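4.2 The tidying task and how the groups came to it

When we planned the second half of the Serunden module we wanted a task that a student could explain to a grandparent in one breath, and yet would keep a pair of robot arms (and a group of tired undergraduates) properly busy for a term. After a good deal of talk over tea we settled on clearing up a messy worktop, with tubes, a towel and a few odds and ends from the desk drawer. The towel was the students' own suggestion, and we are rather glad that we listened to them, for it gave more trouble and more good conversation than everything else put together.

Each group drove the arms by hand first and recorded what they did, and then trained a policy on those recordings using the Tillura toolkit, which they had met in January. Over the whole term the groups gathered 509 recordings, of which 63 were set aside for testing and never shown to the policy during training. Figure 6 gives views from the wrist cameras and from the fixed camera over the bench.
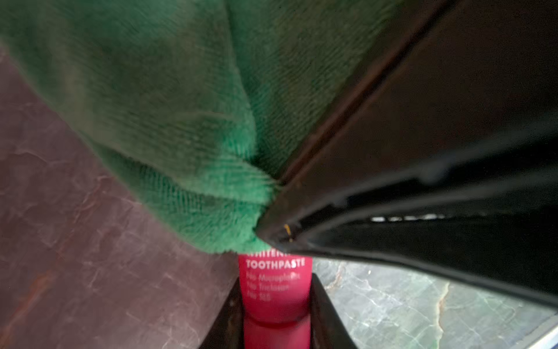
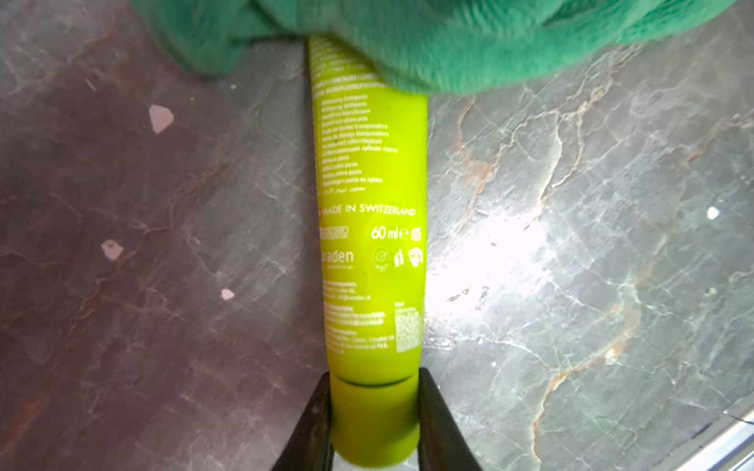
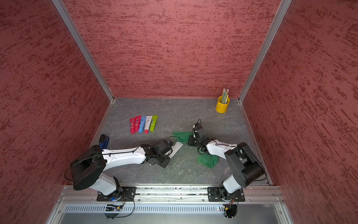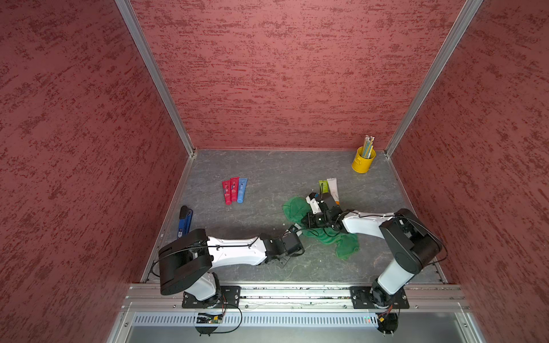
Figure 6. The tidying task, with tubes and green cloth on a marbled surface.

We had expected the students to fret most about grasping, and in the first fortnight they certainly did. A tube is slippery and narrow, and a finger that comes in a little too high simply skates over the cap. Quite soon, though, the talk in the lab turned to what each camera could and could not tell the policy. One group kept a lovely notebook on this, full of crossings-out, in which they argued that the wrist views were best for the last few centimetres and the fixed view for deciding which thing to go for in the first place. They tested the idea by training once with every view and once without the wrist cameras, 200 recordings each time, and wrote up the comparison as their Muvdale report.

The cloth was another matter. It never lies the same way twice, and several groups found that their own driving had been so varied that the policy dithered between two ways of picking it up. The cure, which we left them to find, was to agree on one habit among themselves (edge first, then lift) and record again. It cost them a week, and there was some grumbling, but the later write-ups were much the better for it.

Marks were given for the written account and the care taken over the recordings, following the Bakhtiari scheme described in Section 3, with 100 marks available in all. How often the arms succeeded carried no marks whatever, and we would keep it that way another year.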